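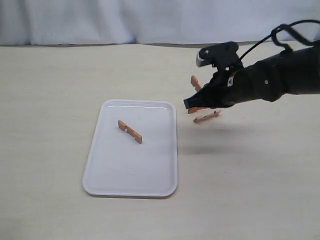
Orangebraune Teile, schwarzer Greifer, weiße Schale: Steckpuzzle in Jakbridge.

Der Fehler trug die Nummer 627 und hieß im Protokoll »Griff bestätigt«. Das war das Ärgerliche daran. Neko, der Puzzle-Automat der Firma Homus, meldete seit Mai mit schöner Regelmäßigkeit, er halte genau ein Holzteil. Mal waren es zwei, mal keines, und einmal lag das gute Stück unter der Heizung.

Schuld war die Kraftschwelle. Ein Update hatte sie auf 200 gesetzt, gedacht war 746, und die Software namens Cui nahm fortan jeden Widerstand für einen Erfolg - auch den des Tisches. Homus spricht von einem »Konfigurationsereignis«.

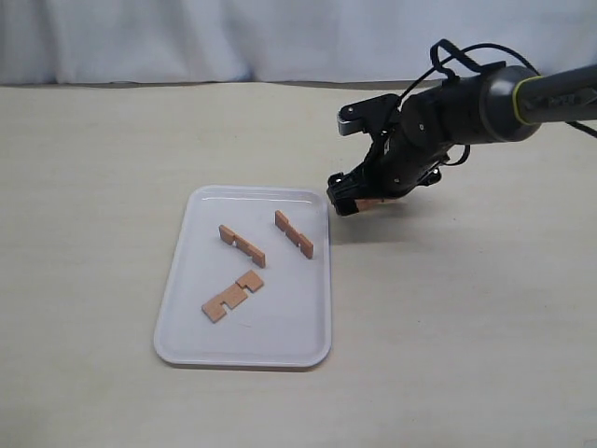 Yulan Pan findet das Wort zu freundlich: Wer einer Maschine beibringe, sich selbst zu loben, dürfe sich über gute Noten nicht wundern, und mit Glas statt Holz hätte in Jakbridge längst jemand den Verbandskasten gesucht.

Seither gilt ein Sicherheitsabstand, und der Not-Aus ist vom Schaltschrank an die Tischkante gewandert. Die Schwelle steht wieder, wo sie hingehört. Zusätzlich muss Cui jetzt per Kamera nachsehen, ob die Hand hält, was sie verspricht.
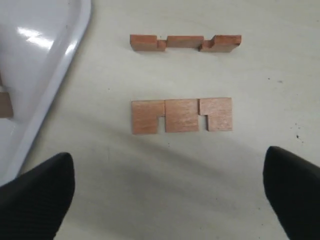 Bis zur Freigabe verlangt Homus 1.000 Griffe ohne Falschmeldung. Nach jeder Falschmeldung beginnt die Zählung von vorn, was bisher zweimal vorkam. Die nächste Reihe startet am 20. August.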